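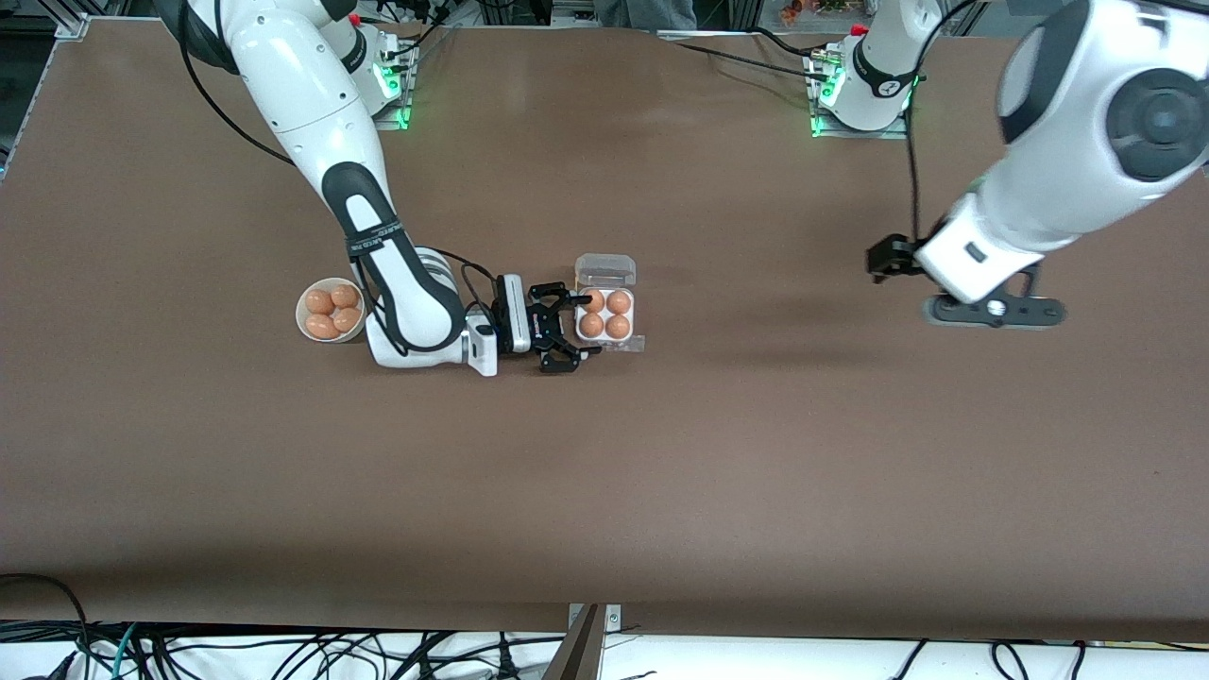 A robot arm and an egg carton at the big brown table.

About Brilby School

Brilby is an independent day school in Stastuden for students in grades 7 through 12. We are on the small side, we have no football team, and our mascot is a heron, chosen by a student vote that the adults had promised in writing to respect. The heron has grown on us. The costume has not, and anyone between five and six feet tall who would like to try it on should speak to the front office.

If you are reading this page, you are probably a parent with several other school websites open in other tabs. We have read those pages too. They contain a lot of excellence. We'll try to tell you what goes on in the building during the day, who is in charge of it, and what we'd want to know if we were you.

How we started

The school was opened by a group of families and teachers who had spent a long winter complaining about the bus ride to the next town. Tamsin Waaka, who is now our head of school, was teaching chemistry at the time and made the mistake of taking notes at the meetings. By June she had a folder, and by the end of that summer the folder had become a school with a lease.

The lease was on the old Drillent building at 1138 Orchard Street. Drillent made pump fittings, and the building still has the loading dock, the very wide doors and a freight elevator that students are not allowed to ride in, however heavy their backpacks. Our first classes met in what had been the shipping office. Attendance was taken on the back of packing slips until we ran out of them, which took longer than you would think.

We bought the building after a few years of renting it. The roof was fixed first, then the heat, then the part of the roof that had been fixed first. The auditorium came last and is the nicest room we have. It seats everybody provided the ninth grade sits on the steps.

The name, since people ask, comes from Brilby Creek, which runs behind the parking lot. Most of the year it is more of a suggestion. In spring it comes up over the lower field and the soccer schedule moves to Thursdays.

What a day looks like

Classes begin at a time that teenagers consider early and that we moved back once already. Students start in advisory, a short meeting with the same teacher and the same handful of classmates they will see every morning until they graduate. Advisory is for announcements, forms, and noticing when someone has gone quiet. Some advisories play cards. One has been working on the same jigsaw puzzle since last year and has become defensive about it.

After that come long blocks, and fewer of them than at most schools. We like long blocks. You can set up a lab, run it, get a strange result and argue over it before anybody has to leave for Spanish. The drawback is that a long block with nothing planned is very long indeed, and our teachers know it.

Lunch is eaten together. The kitchen serves a hot meal and a soup, and the soup has opinions expressed about it in the student paper. Phones go in a cabinet at the start of the day and come out at the end. Students object to this in September and have mostly stopped mentioning it by the time it gets cold.

Clubs, rehearsals and practices run in the late afternoon. Homework help is in the library, which holds 2127 books at last inventory, not counting those under car seats all over Stastuden. If one of them is yours, or rather ours, we would love to see it again. There are no fines.

What we teach

English, math, history, science, languages, art and music, every year. Every student takes shop. Every student also takes a term of public speaking, and we have yet to meet one who signed up for it with joy.

Juniors do the Tekin Project. It's named for the Tekin room, where the first ones were presented, and it works like this: you choose a question you don't know the answer to, spend the spring on it, and then stand up in front of the school and tell us what you found. Past questions have covered the town's storm drains, a great-grandmother's recipe cards, and whether the clock in the front hall has ever been right. (Rarely. There were graphs.) A project can end with the answer "I still don't know," and several good ones have.

We give grades. We also write comments, and we ask teachers to write them so that a parent can tell which child they are talking about. If you ever receive one that says your son or daughter is "a pleasure to have in class" and stops there, send it back.

Who we are

Tamsin Waaka, Head of School. Still teaches one section of chemistry and guards it fiercely on the schedule. She reads every application herself, including the essays parents wrote.

Darcy Maihi, Dean of Students. Handles discipline, advisory and the lost and found, and says the last of these is the hardest job. Come to Darcy about schedules, friendships gone wrong, and single sneakers.

Nathalie Nguyen, Director of Studies. Looks after the curriculum and the Tekin Project, and teaches eighth grade math. She built the current timetable over one summer and would rather you didn't suggest small changes to it.

Ashton Pomare, Arts and Athletics. Yes, both. The two departments share a van, and it seemed simpler to have them share a person. Ashton directs the winter play and coaches cross-country, and has been heard using the same speech for each.

Aliki Giannakopoulos, Admissions and Financial Aid. The voice on the phone when you call, and the person who will show you around. Aliki has two children at the school and has been instructed by them not to wave in the hallway.

The rest of the faculty is listed in the staff directory, with email addresses. They answer on weekdays. A few answer at midnight, and we have asked them to stop.

What we are not so good at

Parking. The lot was laid out for delivery trucks, and pickup in the afternoon works only if everyone goes around counterclockwise. There is a sign.

We are too small to offer everything. We teach three languages, and if your child has their heart set on a fourth, we can help arrange an outside course but we can't pretend it's the same. Our orchestra is heavy on clarinets. Varsity sports are limited to soccer, cross-country and tennis, and the tennis is played on the town's courts when the town isn't using them.

The second floor is warm in the spring — dress accordingly.

Money

Tuition is listed on the admissions page as one figure, with books, lunch and lab fees already in it. We got tired of sending people small bills and they were tired of receiving them. Field trips that involve an overnight stay cost extra, and help is available for those as well.

Financial aid is based on need. The form is dull but shorter than it used to be, and asking for aid has no bearing on whether a student is admitted. If your situation changes in the middle of the year, call Aliki before you call anyone else. That conversation stays in her office.

Coming to see us

The best way to judge a school is to stand in its hallway between classes. Visits this fall are by appointment, one family at a time, with masks on, and they begin after the students have gone home for the day, so for now the hallway will be quieter than it ought to be. Aliki can set up a video call with a current student if you'd like the noisier version. We don't sit in on those calls.

Visits last as long as you have questions. Use the Orchard Street entrance, the one with the blue awning. The wide doors around the side look more impressive, but they lead to the shop, and you will be handed safety glasses.

Applications for next year open after Thanksgiving. We ask for a transcript, a teacher's letter, and a page from the student on any subject at all. Please let them write it themselves. The one about the neighbor's goat is still pinned up in the faculty room, spelling and all.

Brilby School
1138 Orchard Street, Stastuden
Office open weekdays during the school year, mornings only in summer

Page last updated Saturday, October 17, 2020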